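27 November 2021

Natural dye notes, walnut and madder

Good day at the vats! Started with the walnut hulls we picked up in Sirnasville, which have been steeping in the lidded bucket for 19 days now and smell exactly as bad as Magdolna promised. Strained them twice through old cotton. The liquor is nearly black, but a drop on white paper spreads out to a warm tobacco color with a slightly green rim. I love that rim and would very much like to know how to get it onto yarn.

Ran three skeins of the Plallcombe wool through it with no mordant at all. Walnut doesn't need one, and I wanted a clean baseline before we start fussing. Skein A came out after an hour, B after two, C is staying in overnight. A is already darker than anything we got in April, so the long steep is clearly worth the stink. B is only a shade deeper than A. If C isn't much further along tomorrow I'd call the hour enough and save the gas.

Madder next. I kept the pot at 77 C the whole time (Celsius, Magdolna, I know you'll ask) and it behaved beautifully. Last time I let it creep up and we got that flat brick brown, and this time it's a real red, a bit toward orange in daylight and deeper under the lamp. I kept walking it over to the window to look again. Alum mordant as usual, skeins soaked since last night, ground root from the Halonen bag. That bag is down to its last few handfuls, so somebody please order more before the workshop.
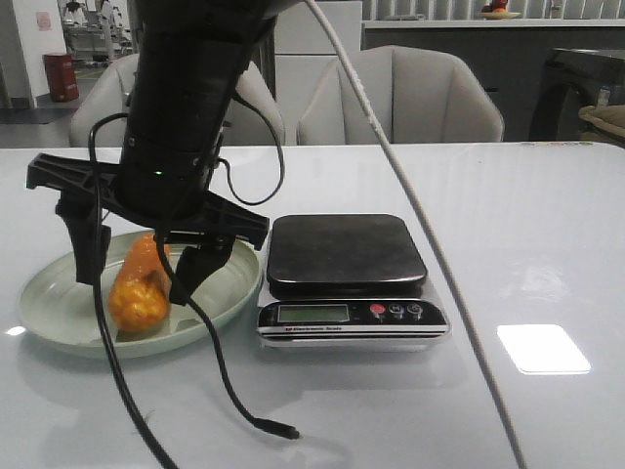

Small side trial: I dipped one end of a madder skein into the walnut liquor for around 4 minutes, just to see. Wow. The join is a soft plum brown that neither pot gives alone, and it fades into the red over a finger's width. Rozália Lengyel had been telling me to try this for ages and I kept putting it off. She gets the first skein. I want to do a whole set of these with different dip times, and maybe one where the walnut goes on first.

Things to fix: the pH strips have gone off, they read the same for tap water and vinegar. The big spoon has to stay with the walnut from now on, I got a brown smear on a clean madder skein and had to rinse like mad. Labels too. The pencil on masking tape came off in the pot again, so I've gone back to knotted strings, one knot for A, 2 for B and so on.

Sent Magdolna Boros the weights for the Furkara blanket sample. She wants the border in walnut and the middle in madder, and after today I'd add a strip of the plum between them.

Tomorrow: pull C, rinse, hang in the shade, start the light test strips. Leave the madder bath covered, there's still a good pale coral left in it.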